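Workshop tips: cleaning and reviving old table radios

Updated November 2024

These are notes from the bench, mostly on tube radios from the forties and fifties, though much of it applies to early transistor sets too. They are in no special order.

Before you plug it in

Don't. A set that has been in an attic for decades should not go straight to the wall outlet, whatever the seller told you. Pull the chassis and look at the line cord first. Rubber cords from that period crack when you bend them, and the worst spot is usually right where the cord goes through the chassis. Replace it, and put in a new grommet while you are there.

Many small sets have one side of the line tied to the chassis. Use an isolation transformer on the bench and keep the original knobs on the shafts so you aren't touching bare metal. If a knob is missing its set screw cover, a dab of wax in the hole will do until you find a proper one.

Paper and electrolytic capacitors get replaced as a matter of course. Do them one at a time and check the set after every few. If you change them all at once and make a wiring mistake, you will spend the evening hunting for it.

Controls and switches

Scratchy volume controls can usually be saved. Use a cleaner made for controls, with the set unplugged, and work the shaft back and forth through its full travel at least 13 times. General purpose penetrating oil is not a substitute. It leaves a film that collects dust and it can soften the carbon track.

Band switches need a lighter hand. Put a little cleaner on a cotton swab and touch it to the contacts. Spraying soaks the wafers, and the old phenolic ones will hold moisture and leak.

Tuning capacitors: blow the dust out with a bulb blower, then run a strip of plain paper between plates that look dirty. Do not bend anything. One drop of light oil on each bearing is enough.

Dial cord

Draw the stringing path before you take off the old cord, even if it is broken. Note how many turns go around the tuning shaft and which way. Most of the Bembridge sets I have worked on use 2 turns and a small spring inside the drum. If the spring is stretched out, snip off a loop and bend a new hook. New cord should be the woven kind made for dials. Fishing line slips.

Cabinets

Bakelite: wash with lukewarm water and a few drops of dish soap, dry it right away, then polish. I have used Brolura cream for years and like it, but any fine plastic polish works. Test inside the cabinet first. A brown stain on the cloth is normal.

Wood: try cleaning before you think about stripping. Years of kitchen grease and smoke can make a sound finish look ruined. Mineral spirits on a soft rag, changed often, will show you what is really there. Keep it away from decals and dial lettering, and never use window cleaner on the back of a dial glass. The lettering will come off with it.

Loose veneer can be glued back with hide glue and a warm iron over a piece of brown paper. Clamp it overnight with wax paper under the block.

Keeping parts together

Knobs, screws, felt washers and the little spring clips behind the dial all go in one tray, and the tray stays with the radio until it is back together. Shallow is better than deep, and a bright color is easy to find on a crowded bench. Work over a wood top if you can. Dropped tubes have a better chance on it than on steel.
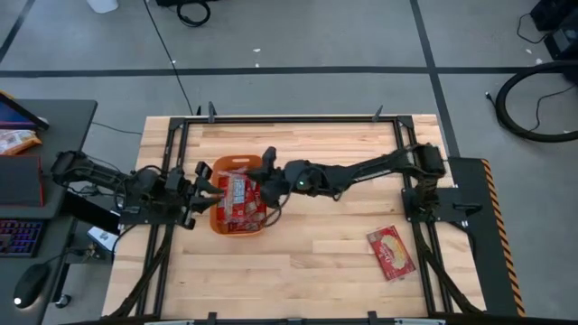

Shallow orange plastic basket on a butcher-block top.

Put long cabinet screws through a piece of cardboard in the same pattern they came out. Mark which way is front. Tubes go in an egg carton with the socket position written beside each one. Don't rub the glass where the type number is printed, as the ink wipes off easily.

Odor

A musty wood cabinet can be left open in a dry room for around 7 days with a bowl of baking soda inside. Change the soda halfway through. If the smell is still there, the speaker cloth is the likely source and will have to be cleaned or replaced.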